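The Winter I Stopped Finishing Things

My uncle Oluf kept a cigar box of metal puzzles in the hall closet, and every August, when we drove up to Landstead, I'd have that box open before anybody had carried in the bags. Bent nails, horseshoes on a chain, a heart you were supposed to free from a loop. I solved exactly one of them in my whole childhood, and I think I did it by dropping it.

I'm 38 now and I've got the bug again, badly. It started when I hurt my knee and had to sit still for most of a winter (I am terrible at sitting still). My neighbor Faizal Khoo came by with soup and a little steel thing in his coat pocket. "Give it a week," he said. I gave it 7 and I still had soup bowls to return.

What I love is how dumb they make you feel, in a nice way! There's no screen, no score, and no hint button. You turn the thing over, you slide a ring down, you slide it back up, and then it's past midnight and the tea has a skin on it. My husband can't stand the clinking. He has asked me, very kindly, to do my puzzling in the laundry room.
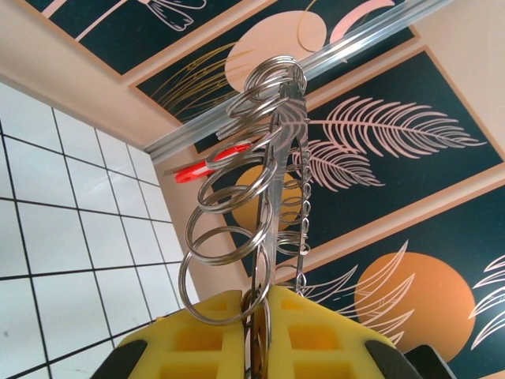
A ring puzzle in shiny silver steel, with its column of large rings.

The ring kind is the one that really got me. The classic version has a long loop threaded through a row of linked rings, and to get one ring off you usually have to put another one back on. You spend half the time undoing what you just did. The first time I worked through a nine-ring puzzle I lost my place so often that I started saying the moves out loud, like a recipe. The shortest way through that one takes hundreds of moves if you do them one by one. I'm sure I made 829 before lunch.

Then I found the club. They meet above a bakery called Corneno, up a staircase that smells of cardamom, and the first person I sat next to was Halfdan Mikkelsen, who owns 245 puzzles and keeps them in fishing tackle boxes. He handed me a wire one and went off to get coffee. When he came back I'd somehow made it worse. He was delighted. He'd never seen it in that position before and wanted to draw it.

I've been going ever since. My knee is fine, thanks for asking. Faizal's puzzle is still in my coat, one ring short of done, and he wants it back by spring.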